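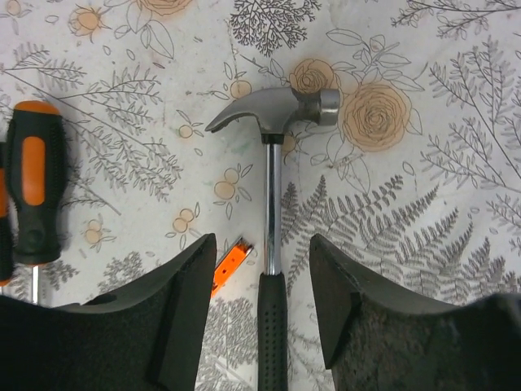 What are we getting for the money with the Draltitden kit? Two soft gripper fingers, a wrist camera, the mounting plate and cabling, a license for the Skisero grasp software, and 30 days to send it all back if we don't like it.

Search the notebook
Enter keyword Go

July 27, 2019

OK, first proper entry on the kit. Nigel wants a page he can read before he talks to the sales people again, and I want somewhere to put all the little things I keep muttering at the bench, so this is going to be both. Sorry Nigel.

Setup first. I bolted the plate to our arm before lunch and it went on without a fight, which is more than I can say for the last one we looked at (see the April pages if you enjoy suffering). The screws in the bag were a hair too long for our flange, so I swapped them for ours from the drawer. Put that on the list of things to tell Draltitden. The cable comes off the side and wants to snag when the wrist turns past halfway. I've got it held back with two hook-and-loop straps for now and it behaves, but I wouldn't sell that to anybody as a fix.

The software went on Barry's old bench machine. The manual says to run the calibration from the arm's home position and then doesn't tell you which home position they mean! Ours isn't the one in their drawing. I called Lertchai and he said to use the raised one, with the wrist pointing straight down, and that got me through. It took three tries all the same. The first two stopped at the last step with a message that just said "retry", so I did.

Then hand tools. Nigel picked hand tools as the test because that's what the Oakley people keep asking us about – they want tools picked off a bench and put back on a board at the end of a shift – and I think it's a fair test, because tools are nasty. A claw hammer has nearly all its weight up at the head and the handle is where the fingers want to go. So you grab it by the rubber, you lift, and the head swings down and the whole thing rolls in the grip. That's what I was watching for all afternoon.

I'm running everything on the flowered cloth. Kelly's idea, and a good one. Her point was that every vendor demo is done on a plain gray mat and no customer has a plain gray mat. Between the peach roses and all those gray ferns and twigs there's plenty for the software to trip over, and the steel on the hammer is gray too. If it can find an edge on that, it can find one on a workbench.

What I've got so far, in no special order:

The approach is good. Coming down with the hammer lying straight between the fingers, it lines up on the rubber grip nicely and it doesn't hunt back and forth the way the old one did. With the hammer turned sideways it's slower to make up its mind but it gets there.

The lift is where it gets interesting. At the default force the head dips, every time, just like I figured. I turned the force up a step and the dip got smaller, then another step and it held level enough that I'd hang it on a board. The soft pads help a lot here, they sort of settle into the dimples on the rubber. I didn't go to the top setting. I'd like to ask what that does to the pads before I find out the expensive way.

I also tried making it grab higher up, on the chrome shaft, nearer the balance point. Better in theory! In practice the shaft is slick, and the software didn't love the shine on it either and kept reporting a narrower part than the one in front of it. There's a setting for shiny objects three menus deep. Teresa found it, not me. With that on it did better but I still want to go back to it with the lights changed.

The screwdriver was easy. Fat handle, light, no drama. It's a black and orange one and the software picked it out first nearly every time, hammer or no hammer, so if you want a particular tool you have to tell it so. The little orange cutter was the opposite story. It's small and flat, and the fingers are big blunt things by comparison, so they touched the cloth before they closed on anything and pushed up a wrinkle. I got it to pick up by letting the fingers slide in along the table, but that drags the cloth and then everything else on it has moved. Grinemari sells narrower tips that are supposed to fit this plate. Need a price.

Crowding is my other worry. With the cutter between the screwdriver and the hammer, the left finger hasn't got a lot of room to come down, and you can see it get close on the camera view. The software has a clearance number you can set. I set it large and it refused to pick at all, I set it small and it nudged the cutter. Somewhere between those is an answer and I haven't found it yet.

Money and numbers, for Nigel. The quote is 2000 for the kit with one software license, and a second license is 500 on top. Replacement pads come in pairs. The data sheet says nothing about how long they last, and when I asked on the phone I got "it depends". I'd want that in writing before we put it in front of Oakley. I logged 116 lifts before I quit, all the tools together, and the pads look a bit scuffed to me but they still grip fine.

Still to do: log the force setting with each lift (I started doing this far too late in the day), get a longer strap or a proper clip for that cable, try the hammer with the head turned the other way, and ask Barry if he minds me keeping his machine. Teresa is going to take the shiny-object setting and run it with the window blinds open and then shut.

Where I'm at tonight: I like it, I'd keep it past the trial for the bigger tools, and I wouldn't promise a soul anything on small flat ones until we've had the narrow tips in our hands. Force is left on the third step. Please don't change it without writing it down here.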